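Writing the Back of the Book

May 18, 2024

The index is the last part of a book to be written and the first part some readers turn to. Most of them are made by freelancers, working alone from page proofs, in the short gap between the final layout and the printer. One of those freelancers lives in Griststead and has been making indexes for trade and academic publishers for most of her working life. She asked for her name to be left out, as it usually is from the books.

We talked over a long morning about how an index gets made, what goes wrong, and what she would like authors to know before they send one out.

She did not set out to do it. She was a copy editor at Kováčik, a small publisher of local history and garden books, when an index came in late and unusable.

"It was a list of every capitalized word," she says. "There was an entry for 'England' with a page number for every time England was mentioned, and it ran to a paragraph. The book was about English hedges. So the production manager looked at me and asked if I could fix it by the end of the next day. I couldn't. I did it in 4 days, badly, and I liked it more than anything else I'd done there."

She read a manual on indexing, took a correspondence course, and for a while did both jobs. When Kováčik moved its editing to outside suppliers she became one of them, and the indexing grew until there was no room for the rest.

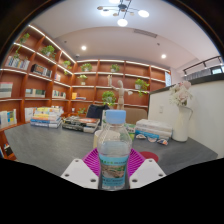

What the job is

People tend to guess one of two things when she tells them what she does. Either they think a computer does it, or they think the author does it.

"Software will find you words," she says. "It'll tell you every page where 'bank' turns up. It has a harder time with which of those are the side of a river, and it won't tell you that pages 60 through 75 are about banking when the author has used the word 'credit' the whole way through. An index is about what the page is about."

She uses a program called Zistine, which sorts the entries, formats them to the publisher's style, and warns her when a cross-reference points to a heading that isn't there. The headings themselves she types in one at a time as she reads.

Authors can and do index their own books, and some of them do it well. She thinks the trouble is that they know the book too well to imagine a person who doesn't.

"They'll have a term they invented for chapter six, and they put everything under that. A reader who hasn't got to chapter six yet doesn't know the term. They're looking under the ordinary word. So you need the ordinary word there too, even if it only says 'see' and sends them on."

A normal job begins with an email asking whether she is free. The proofs come as a PDF with the page numbers fixed. She reads the introduction and the conclusion first, then the table of contents, and then she starts at page one and makes entries as she goes.

"I used to read the whole thing through before making a single entry. That's what I was taught. With the schedules now you can't do that, so I read the two ends and trust that the author does what the introduction promises. Mostly they do."

The book on her desk when we met was a history of flour milling for Zonar, a university-linked press she has worked with for years. It had 243 pages of text, not counting the notes, and she was past the middle of it.

"Milling is nice to index," she says. "There are real things in it. Stones, wheels, weirs, court cases. You know where you are. The difficult ones are theory books, where everybody is discussing 'the self' on every page and you have to decide what they're saying about it this time."

The room

She works at home, in a room lined with bookcases, and keeps reference books within reach. A good deal of what is on the shelves is work she did herself. Not every publisher sends a finished copy, and she no longer chases the ones that don't.

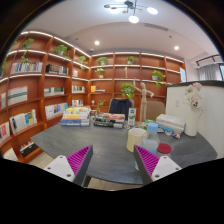

Bookcases and the work table, with a mug, a bottle and a coaster.

She reads on screen but prints any page that worries her. Maps, family trees and tables get printed every time. She starts early, stops for lunch and does not index in the evening.

"I get careless after about 2 in the afternoon. I can edit after that. I can check page ranges. But deciding what a paragraph is about, no, I've learned not to. I look at it the next morning and I've made an entry for something that's in half a sentence."

The editing stage takes longer than most clients expect. Once the last page is read she has a heap of headings, many of which say nearly the same thing. "Mills, water-powered" and "watermills" have to become one entry. Long strings of page numbers have to be broken up into subheadings, and subheadings that turned out to have a single page each may have to be folded back in.

"Say you've got a heading with a long row of numbers after it and nothing else. Nobody's going to look up all of those. They'll try the first and the last and then give up. That's the thing I spend the most time on."

Then there is the question of space. Publishers print in sections of a fixed number of pages, and the index gets whatever is left at the end. Sometimes that is generous. Sometimes she is told after she has finished that it has to lose a column.

"You learn where to cut. Names mentioned in passing go first. Then I look for places where I've been too fond of something. In the milling book I have a lot about rats. I expect I'll be asked about the rats."

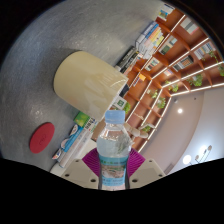

Ruta Pellman
Staff writer, books and trades

Publishers pay her by the page for most work and by the hour for revisions. She would not give her rates but says they have moved very little, and that the time allowed has shrunk. Some authors are expected to pay for the index themselves, either up front or out of royalties, and many don't find that out until they read their contract closely.

"Read that clause," she says. "I've had people write to me in real distress, a week before the deadline, who had no idea it was their responsibility. If it is yours, then book someone when you get your production schedule. Don't wait for the proofs."

She also asks authors to send her a short note. It doesn't need to be a list of terms. What helps is a few sentences on who the book is for, which people in it are known by more than one name, and anything the author feels strongly about. She had one client, writing on a religious community, who explained that the members themselves disliked the name most outsiders used for them.

"I'd have put it in as the main heading, because that's what readers would look for. We kept it as a cross-reference and put the entries under their own name for themselves. It took one email. If it had gone through as it was, it would have been in print and she'd have been upset, and she'd have been right."

On mistakes

She keeps a file of errors, her own included. The one she still minds is from a biography in which a father and son had the same first name. She had caught it through most of the book, but in one chapter the author went back and forth between them and she credited the son with his father's bankruptcy.

"A grandson wrote to the publisher. He was very polite. It was corrected in the paperback."

Late changes cause more trouble than misreading does. If a paragraph is taken out in chapter two after the index is finished, everything after it may shift, and a reference that was right becomes wrong by a page. She asks for a list of changes and checks each one. When a new picture was added near the front of a cookbook in April, nearly every entry had to move, and she heard about it from the designer the day before it went to print.

"Cookbooks are harder than people think, by the way. You want the dish under its name and under the main ingredient and possibly under the kind of dish it is. If a woman's standing there with a cabbage, she's going to look under cabbage. She's not going to look under W for 'Warm winter slaw.' And 'Grandma's anything' should never be under G."

We asked about electronic books, where a reader can simply search. She has had the question before.

"Searching is fine if you know the word. I use it all day. But try searching a book for 'fear' when it's a war diary. He never says he's afraid. He says he couldn't eat. I read it, so I can put 'fear' in the index and send you to that page."

Some publishers now ask for linked indexes in their electronic editions, where each entry jumps to the paragraph and not only to the page. She charges more for those because each entry has to be tied to its place in the text. Others leave the index out of the electronic edition altogether, and a few print the page numbers with nothing to link them to, even though the pages don't exist in that form.

Asked if she would recommend the work, she says it depends on how a person feels about being alone and about being interrupted. It suits people who read steadily and can make up their minds. She advises anyone curious to take a book they already own that has no index, do the first 100 pages, leave it for a week, and then try to find something in it using only what they have written.

"You'll see what you've missed straight away. If that makes you want to fix it, you could probably do this."

She was hoping to send the milling book to Zonar by the end of the month. After that she has a book on municipal drains, from an author who has already sent her a note.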